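Burnilach releases Golance 2 planning software for kitchen manipulation

Burnilach has announced the release of Golance 2, the second version of its motion planning and perception software for robot arms working in domestic kitchens. The release, made in April, follows 234 hours of testing on a gas hob.

The new version changes how the planner treats glossy surfaces. Reflections in black glass had often been read as solid objects, causing the arm to stop or take a longer path. Golance 2 compares the fixed view with the wrist view before a path is approved. 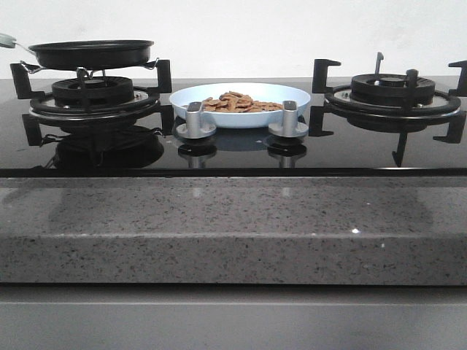 Fixed view of the hob and worktop

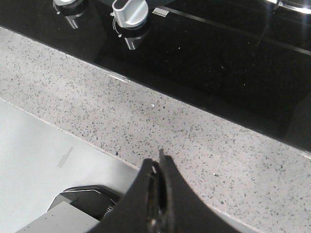 Wrist view, with the gripper over the speckled worktop

Planning time has been cut by almost 20 per cent, and the number of settings an operator must enter has fallen to 44. Nkrumah Abubakari, head of software at Burnilach, said the team had given priority to clear error messages – a frequent request from partner laboratories.

The software will be supplied first to existing users of the Opoku controller. Support for the Zukico arm is planned for a later update.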